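Speaker notes: Looking after whiteboards in shared rooms
Niilo Ruotsalainen
Tirkham community learning day, 2019-08-10

Slide 1. Title

Say who I am. I look after the teaching rooms at Flavton and before that I did the same at Lorkow. Between the two sites we have 36 boards. Handout is by the door. Questions at any point, no need to wait.

Slide 2. What goes wrong

Ask for hands up: who has a board at work that won't wipe clean? Wait for it.

Most boards people throw out are dirty, and a dirty board can be saved. Go through the usual complaints. Ghosting, where last month's writing still shows through. Grey haze over the whole surface. Permanent marker. Tape residue in the corners. Then the mechanical ones: loose corner caps, bent frame, a board that has come off the wall at one side.

Mention the board at Lorkow that had a seating plan on it for two years. It took an afternoon but it came off.

Slide 3. Know the surface

Three common kinds: melamine, painted steel, enamelled steel. Try a magnet first. If it doesn't hold, you very likely have melamine, and melamine wears out soonest. Enamel lasts longest and costs most. Painted steel sits between them.

Gloss is a useful check. Stand to one side and look along the board towards a window or a lamp. A surface in good order gives a clear reflection with an edge to it. A worn one gives a dull smear. Do this before you buy any cleaner.

Pass the two sample squares round. Get them back before the break this time.

Slide 4. Daily cleaning

Dry wipe at the end of each session. Leave nothing on overnight if you can help it. Felt erasers need cleaning too. Knock them out outdoors, or peel off the top layer if it's the kind with layers. A clogged eraser only moves the ink about.

Microfibre cloths are fine. Wash them without fabric softener, which leaves a film.

Slide 5. Weekly cleaning

Warm water, a drop of washing-up liquid, soft cloth. Wipe again with clean water. Dry it properly before anyone writes on it. Writing on a damp board is how a lot of the ghosting starts.

Someone always asks about spray cleaners. We use Grasso at Flavton and it does the job. Plain soapy water does most of it too. Always read the label and open a window.

Slide 6. Stubborn marks

Permanent marker: go over it with a dry-wipe pen, wipe while wet, repeat. If that fails, a little isopropyl alcohol on a cloth, tested on a corner first. No scouring pads. No cream cleaner. Both scratch the coating and you can't put it back.

Tape residue: alcohol again, and patience. Don't use a blade.

Slide 7. The frame

People forget the frame. On an aluminium one with grooves, ink dust and fluff collect along the length of every groove, and then the cloth drags it back across the board.
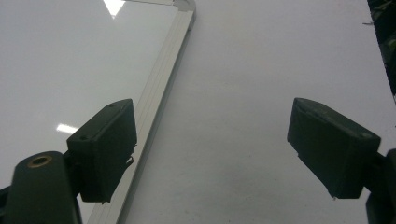 An old toothbrush is the best tool I know for this. Brush along the groove, never across it, then follow with a damp cloth folded to a point. Do the frame first and the writing surface second. Dry the join between the two, as water left there can get behind the coating and lift it, and on a cheap board the backing will swell.

Check the corner caps while you're there. If one is loose, push it home and see whether it stays. If it won't, order a replacement before somebody catches a sleeve on the bare end of the metal.

Slide 8. Storing and moving

Loose boards: stand them upright with something soft underneath. If you lay one flat on a table, put it face up and don't stack things on it. Two people for anything longer than your arms will reach. Carry by the frame, never by the pen tray.

Slide 9. When to replace

Coating worn through, rust coming up from under the surface, or backing gone soft. Everything else is worth one more try. We set aside 400 pounds a year for new boards and parts and we don't always spend it.

Slide 10. Questions

Remind them about the pen recycling box. Next session is in September, on flooring. Collect the sample squares.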